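Robot Task Demonstrators — Household Handling Program
Pekance, Hekbridge site
Part-time and full-time, six-month contract, possible extension

Pekance is hiring people to show two-armed robots how to do ordinary housework. You will stand at a control station, move a pair of handheld controls, and the robot arms will copy your movements. Each good run is recorded and passed to our training team. We are filling six seats for a start in November.

You do not need a background in robotics or programming. Most of our current demonstrators came from other hands-on work such as tailoring, kitchen prep, dental assisting and warehouse packing. We care more about patience and steady hands than about your resume.

About the work

The Household Handling Program covers laundry, table clearing and simple storage tasks. New hires start on laundry, and the first task is the sock hanger. One arm brings a sock up to a hanging clip rack while the other arm works at the rack, and the sock has to end up held by a clip. It sounds small. Expect it to take most of your first week before your runs are clean enough to keep.

Socks are harder than boxes or cups. They twist in the fingers, they fold over themselves, and the rack swings when you touch it. You will learn to take up a sock near the cuff, to wait for the rack to settle, and to let go slowly.
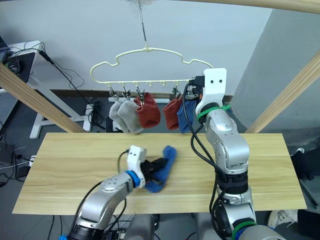 What you will do on a shift

- Run the assigned task from start to finish using the hand controls, following the task card for that day.
- Reset the table between runs: take down the laundry, mix up the pieces, and put them back in the start positions on the card.
- Mark each run as keep, redo or discard, and add a short note when something odd happens.
- Report loose cables, slipping fingers or slow response to the floor lead right away. Do not try to fix the arms yourself.
- Take part in a short review at the end of the shift, where the lead plays back a few runs and talks through them.

A normal shift has a target of 50 kept runs on a simple task. The target is lower for hard tasks, and it is never tied to your pay. A rushed run that has to be thrown out helps no one, so please do not apply if you are looking for piece work.

Some tasks are shown by hand instead of by remote control. In those sessions you guide an arm directly through the motion while a second person watches the recording. Pay is the same for both. You will be trained on both within your first month and may state a preference after that.

Working with clips and heavier cloth

After socks, demonstrators move on to larger pieces. Thick garments pull the rack down on one side, and a folded waistband or hem may not fit between the jaws of a clip. You have to plan where each clip goes before you close it. The wrist camera view matters a lot at this stage, and you will spend a good part of the shift looking at a picture much like this one.

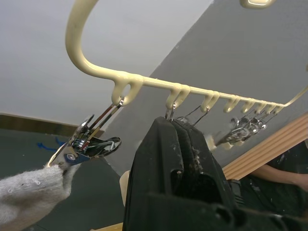

Learning to judge depth from a close view takes time, and people differ in how quickly they get used to it. If you get headaches or motion sickness from screens, tell us at the trial session. We can adjust the display height and the length of your blocks, and there are sorting and labeling roles open to people who find the view uncomfortable.

Who we are looking for

- Age 18 or over, with the right to work locally.
- Able to stand or sit at a station for blocks of up to 50 minutes, with a break after each block.
- Good near vision, with or without glasses, and normal use of both hands. If you have a limitation and are not sure whether it matters, ask. Several of our stations can be set up differently.
- Comfortable doing the same task many times in a row with small changes.
- Able to write a clear one-line note in English.

Helpful, though not required: sewing or mending, playing an instrument, model building, or experience with remote equipment such as cranes or camera rigs. Left-handed applicants are very welcome. Our recordings lean heavily toward right-handed people and we would like to balance that out.

Hours and pay

Full-time shifts run from 8:30 a.m. to 4:30 p.m. Part-time shifts are 4 hours, morning or afternoon. Schedules are posted two weeks ahead. Pay is hourly, starts on your first training day, and goes up once you are signed off on a second task group. The exact rate for your seat is given in writing before the trial session. Breaks are paid.

We provide closed-toe shoe covers, a locker and a staff kitchen. Street parking near the building fills up early — the bus stop at the front gate is the easier choice.

What is recorded

The cameras on and near the arms record every run. Your forearms, clothing or shoes may come into view during resets and between moves. We do not record sound. Faces are blurred before recordings leave the site, and your name is replaced with a station code. You will be asked to sign a consent form covering this before the trial, and you may take a copy home to read first.

How to apply

Send a short message to Aisyah Setiawan in the hiring office. Tell us which shift you would like, what kind of hands-on work you have done, and when you could start. A resume is fine but you can also just write a few lines. Please put reference 317 in the subject line.

If we think the job may suit you, we will invite you to a paid two-hour trial. Bayu Wuisan runs the trials. He will show you the controls, let you practice picking up and setting down cloth, and then ask you to try hanging a few pieces without help. You are not expected to be good at it. We look at whether your last attempts are calmer than your first ones, and whether you stop when something is wrong.

You will hear from us within a week of the trial. Seren Wynne, the floor lead, makes the final choice and is happy to take questions about daily work beforehand.

Other open positions

Recording Reviewer, Household Handling — Hekbridge
Station Technician, evening shift — Hekbridge
Labeling Assistant, part-time — remote
Demonstrator, Kitchen Tasks — opening soon

Contact: Pekance Hiring Office, Hekbridge | Privacy | © Pekance | Back to top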